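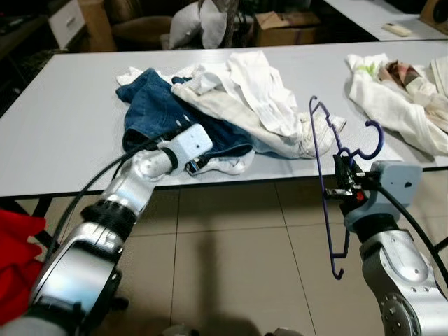 Budgeting for a two-armed laundry setup: how I did it

By Lok-yiu Chou, December
14 shares | 2 comments

Step 1. Write the chore down before you look at a single price. Mine was "clothes from a pile, onto hangers, onto a rail", and that one line settled most of the shopping list. Hangers want one hand for the hanger and one for the cloth, so I was buying two arms whether I liked it or not (I didn't, my savings liked it even less).

Step 2. Price the hands separately. I'd put every penny into the arms and left grippers as a sort of afterthought, silly me! Ask for the quote with grippers, brackets and cables all on their own lines. Barnon did mine like that without fuss; Stonon took 6 emails.

Step 3. Budget for the dull stuff. A table at a sensible height, a rail, plastic hangers, and plenty of clothes you don't mind seeing crumpled. Denim and thin shirts behave nothing alike, so get both. My dull stuff came to £154, and I'd set aside nothing for it.

Step 4. Measure the room with the furniture still in it. An arm working at a table needs one sort of space and an arm going up to a rail needs another, and cables loop out wider than you'd think. I allowed four weeks for delivery and spent most of them shuffling chairs about.
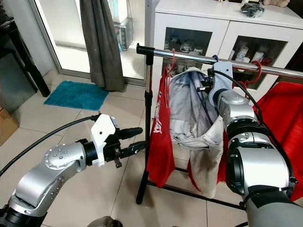
Pei-shan Choi wrote in to say she'd keep back enough for a spare set of fingertips before spending anything on a nicer rail, and that she wished she'd asked about repair times too. I've added both to my own sheet, just under the hangers.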